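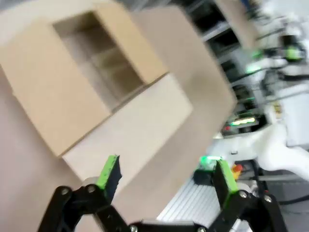
Maya Dabbas

February, after ten at night

Bought another printable. This one is a set of party labels from a shop called Woline, two dollars off with a code, and the listing says the whole job takes "minutes." I would like to meet the person who timed it.

It's for my niece's birthday, a garden theme in the middle of winter, her choice. My sister asked if I could "just do the water bottles and the little popcorn bags." Just. She has 91 people on her invitation list, counting the parents who will stand along the wall with their coats on. I said yes before I'd thought about it.

The file opened in the browser editor and the name on the front was in a curly font that turns every capital E into a backward 3. The child's name starts with E. I changed the font, and the text box slid down over the watering can. I moved the text box and the watering can went behind the background, where I suppose it still is. The help page told me to refresh. I refreshed and lost the name. Typed it in again, checked the age twice, saved it under three different file names.

Then the paper. The shop recommends Enska gloss, 200 sheets to the pack, and by some coincidence the shop sells Enska gloss. I used the plain stuff I already had. First page came out with a white stripe down the left side where the leaves should have run off the edge. The instructions say to pick "actual size" and not "fit to page," so I did that, and the stripe moved to the right. Printed a third one on the nicer setting. It looked the same to me and took four times as long.

Cut out six by hand before supper. The cut lines are pale gray on pale green, and under the kitchen light I was guessing. Wrapped one around a water bottle from the store and it came up short by the width of my finger. The listing says it fits "most standard bottles." Standard where? I went and read the reviews, which I should have done first. There are 338 of them and nearly all say "so cute!!" and nothing about bottles. One woman named the brand she used, Vestham, and said hers overlapped nicely. Never seen it in a store here. I wrote to the shop to ask for the measurement in inches. The reply came back so fast it can't have been a person, and it thanked me for my five stars. I hadn't given any.

Called my sister. She said to put a bit of ribbon over the gap. I said then what is the label for. She said I was being like Dad.

She also wants me to look at the Mahasneh kits, where they print it all for you and mail it flat, ready to stick. "Up to half off" on the front page, which in my experience means one item is half off and it's the napkins. Put a full order in the cart to see. With shipping it was more than the cake. Took it out again, and now they are emailing me about what I left behind.

The popcorn bags, I'll admit, went fine. The folded topper sits straight and two staples hold it. I made four and they look like something you'd pay for. I don't trust it yet, they've only been standing on the counter since seven and there's no popcorn in them.

Tomorrow: measure the bottle with a strip of paper, stretch the label in the editor and see what that does to the flowers. Buy glue dots, the glue stick is letting go at the corners. Ask her whether grown-ups really need a labeled water.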